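## Folding dark clothes on the bed

Dark washing shows every bit of fluff, so I do it as its own pile and fold it on top of the doona. The bed is the only flat surface in our place wide enough for long pieces, and it saves bending.

1. Make the bed first and pull the cover flat. Lumps underneath end up as creases in the folding.
2. Shake each piece out hard, away from the bed.
3. Lay it face down and smooth it from the middle outwards with your palms.
4. Fold it in half lengthwise. For T-shirts, bring the sleeves in before you do this.
5. Fold up from the bottom in thirds. Jumpers only need halves.

My drawer is 13 cm deep, and a T-shirt folded this way will stand on its edge in it. Anything thicker goes on the shelf.

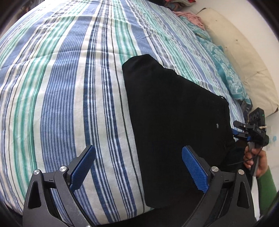 Go over each piece with a lint roller before the last fold, while most of the fabric is still facing up. Use short strokes in one direction and change the sheet when it stops grabbing. A damp rubber glove also works on towels.

Stack no more than nine to a pile or the bottom ones will crease. Woollens get put away in September with a cedar block.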